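1/ 今天想慢慢聊一件小事:整理东西。说是小事,我断断续续弄了大半年,从去年十二月开始,到现在还没完全弄好。话会有点长,大家当睡前读物看吧。

2/ 起因是搬家。旧房子住久了,什么都往抽屉里塞,搬的时候才发现光是各种说明书、保修卡、旧票据就装了满满两大袋。我妈在旁边看着直叹气,说你这孩子小时候连橡皮屑都舍不得扔。我没法反驳,因为我真的在其中一个袋子里翻出了小学的借书卡。

3/ 一开始我也学别人,买了一大堆收纳盒,买完特别有成就感,摆在地上看了一晚上。结果盒子大小对不上柜子,盖子又占地方,最后盒子本身成了最需要收纳的东西。这个亏我吃得很扎实,发票现在还夹在冰箱门上提醒自己。

4/ 后来认识了一位网友,叫 Aminu Odukoya,以前管过小仓库。他给我写了很长一封邮件,里面有句话我抄在本子上了:“先看手往哪儿伸,再决定东西放哪儿。”我当时觉得太玄,隔了一个星期站在厨房里找剪刀,找到第三个抽屉的时候忽然就懂了。

5/ 于是我换了个笨办法。每天晚上把当天用过的东西放在桌上,不急着归位,先想想是在哪里用的、用的时候是站着还是坐着。剪刀多半是在门口拆快递用的,那就挂门口。胶带跟着剪刀走。指甲刀住进了沙发旁边的小碗里,客人来了看见会笑,笑就笑吧。 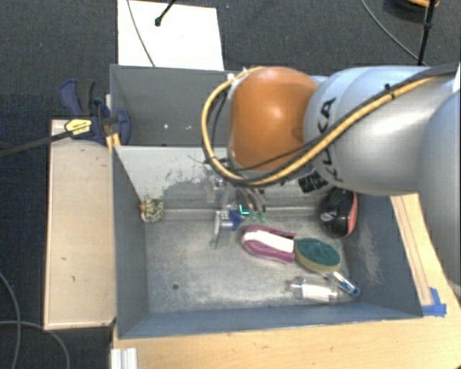
6/ 接着说分类。我原来分得太细了,光“电线”就分了充电的、传数据的、不知道干嘛的。分得越细,放回去的时候越要动脑子,累了一天的人哪有脑子可动,随手一丢就全乱了。现在全家只分四类:天天用、偶尔用、换季用、舍不得。最后这一类我要特别说说。

7/ “舍不得”这一类,我给了它一个正经的大箱子,还给箱子起了名字叫 Obi(别问,就是顺口)。外婆的顶针、断了弦的口琴、大学室友写的便条,都在里面。以前看整理的书,总催人放手,看得我心里很慌。有了 Obi 以后反倒踏实了,箱子就这么大,装不下的时候我自然会坐下来挑一挑,一边挑一边想起好多人。

8/ 记录这件事我也试过。下过一个叫 Clillum 的小软件,给每样东西拍照、写标签,录到第781件的时候我把自己录睡着了,醒来脸上印着键盘。软件是好软件,界面很干净,只是我家不是博物馆。现在改成在箱子外面贴一张纸,用铅笔写,改起来方便,字丑一点也没关系。

9/ 有朋友问衣服怎么办。我的衣柜里最多挂16件,挂不下了就拿一件出来,送人或者改成抹布。毛衣叠起来竖着放,像书一样,早上一眼就能看到那件灰的在哪里。叠法不用讲究,能立住就行。洗标上写着不能烘干的请一定听话,我有件毛衣现在只有外甥女穿得下,她倒是很高兴。

10/ 厨房最难,到今天还在跟它磨。调料瓶高高低低,我妈来一次就换一次位置,我再换回来,母女俩谁也不说破。上个月她忽然把盐罐放到了我惯用的那一边,我炒菜的时候伸手就摸到了,站在灶台前高兴了好一会儿。

11/ 忘了说书。书我是真没办法,整理完又买,买完又堆到床头。昨晚还被掉下来的一本砸了脚。如果哪位有管用的法子,麻烦在下面教教我,只要别劝我看电子书就好,谢谢啦。

12/ 明天打算收拾阳台,那里有一盆薄荷和好几个空花盆,还有一把我一直没修的折叠椅。先写到这里,水开了,我去泡茶,大家晚安。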